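Can a machine clear my table yet?

My sister asked me in June when she can finally buy a robot that cleans the apartment. She has two children and a job at the hospital in Plilville, so for her the question is serious. I work with small machines in a packaging shop, and in the family this makes me the person who must know. I gave her a bad answer on the phone, so I try to write a better one now.

In our shop the machines are good at things which are always the same. The box comes from the left, it has the same size as the box before, and the arm puts it on the pallet. We have an arm from Rurnance which did this all of last winter with very few stops. But when the supplier changed the tape to a more shiny one, it stood still for a whole morning, until Wim Brouwer came with his laptop and a sandwich and taught it the new tape.

A home has no supplier and no pallet. Every evening the things lie in another place, and half of them are soft. I think soft is the real problem, more than stairs or pets. A cup has a shape. You can measure it, and when you close the fingers on it, it stays a cup. A sleeve, a blanket or a shopping bag has a new shape each time you touch it.

Yaryna Hladun, with whom I studied, is now working on household grasping at Senside, and I wrote to her with my sister's question. She answered that folding a towel from a neat pile is going quite well, and they can show it to visitors. Taking one towel out of a full basket is much harder, because the machine must first understand where one towel finishes and the next begins. For their own counting they did 100 tries with mixed things from a drawer, and 60 went fine. For a research group this is a nice number. For my sister it means that the rest of the drawer is on the floor.

Thin plastic is one of the worst. It is light, you partly see through it, and it folds under the fingers. If it has a knot, there is at least something thick to take.

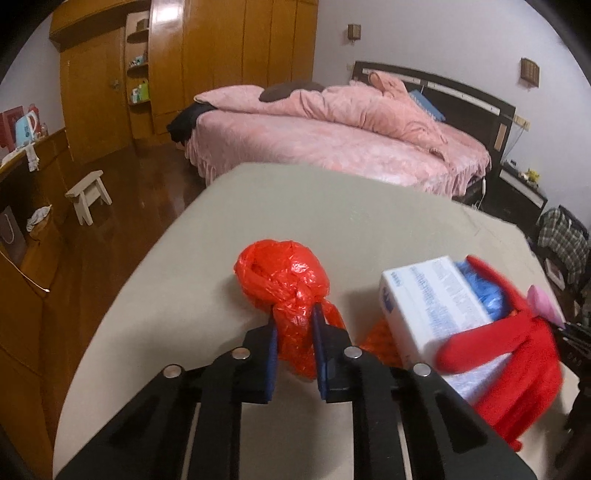

Also there is the question of where the thing should go after you have it. A bag can be trash, or somebody keeps it for the next shopping. A net from fruit can be saved for the garden, my mother does this. In the shop we write such rules one time and hang them on the wall. At home the rules are in the head of one tired person, and they change when guests come.

So my answer to my sister is: a vacuum robot, yes, buy it. For the table and the bedroom, wait. Yaryna says 9 years, Wim says 2, but Wim also said this when I started in the shop. In the meantime the older boy is tall enough to reach the wardrobe, and I offered to explain it to him on Sunday dinner terms, with cake from Kovalchuk as payment.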